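Sketska Says Its Lock Cell Can Run Itself. The Log Is Less Sure

Sketska has put its Malis cell back to work at the Asum plant after a refit meant to stop it dropping solenoid locks. The company calls the machine "self-tending." The shift log lists 13 stops in its first 100 cycles.

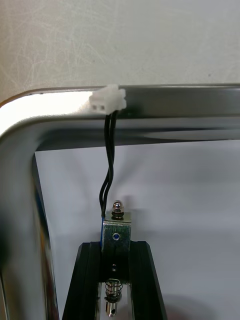
A solenoid lock in the gripper at Asum, its twisted black leads running up to a white two-pin connector.

The fix was new fingers and a slower close. Technicians still check the grip by hand every Thursday, and Sketska would not say how long that will go on. Adeleke, which buys the locks, was promised 71 an hour and has yet to see a full shift at that rate.

A wrist camera is supposed to catch stray leads before they snag. Sketska has not released any figures on how often it does.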